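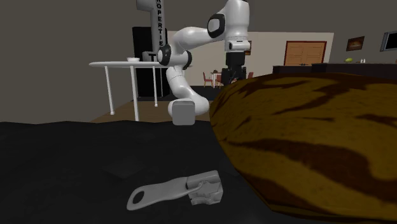

Equipment Planning Update, June 2025

The Clurnwood Technical Center has completed the first stage of its equipment plan for the handling laboratory. The plan provides for 3 arm workstations, each to be supplied with a parallel gripper, a wrist camera and a service agreement. Quotations were received in May from Premel and Wondach, and both remain under review.

Simulation work continues ahead of any purchase order. Household tasks involving bags, zippers and soft goods are being run in rendered rooms, and the results will inform the specification for reach, finger shape and mounting height. Departments that intend to use the workstations should state which objects they expect to handle and whether any of them are larger than the arm's base.

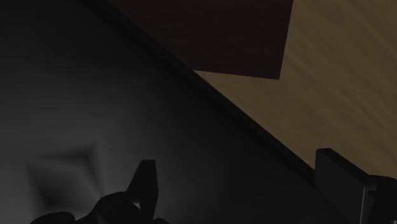 Camera placement has been added to the specification as a separate budget line. Bidders are asked to show how much of the work surface stays in view when the fingers are close to an object, and to price a second camera as an option.

The simulation license, held through Bang, covers 40 seats and is renewed every 2 years. Its cost is carried by the software budget and should not be entered on equipment requests. Spare fingers, cables and mounting plates are to be listed individually.

Request forms are available from the Planning Office, Room 138. Forms without a signed cost estimate will be returned to the department.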